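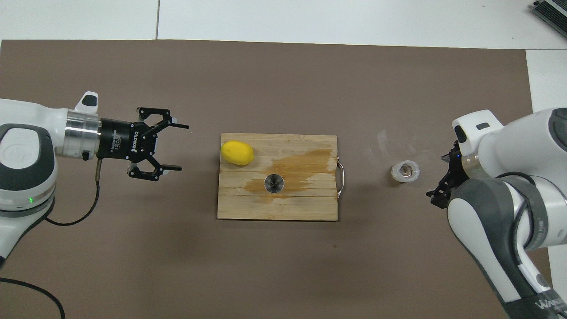
How often should a wooden chopping board be oiled?

Once a month suits a board in daily use. A new board needs a coat each day for the first 6 days.

Use food-grade mineral oil. Olive and canola oils go rancid in the grain. A 200 mL bottle of Brolto board oil will cover a standard board many times over.

1. Wash both faces in warm soapy water, rinse, and stand the board on its long edge overnight.
2. Rub stains with coarse salt and half a lemon. Leave five minutes, then rinse and dry again.
3. If the surface feels furry, sand lightly along the grain with fine paper and wipe off the dust.
4. Apply oil with a lint-free cloth -- faces first, then edges and end grain.
5. Leave at least four hours. Wipe off any excess.

Dark stains that survive step 2 are usually too deep for salt. Repeat once, then sand.

Do not soak the board or put it in the dishwasher.

Updated August 2022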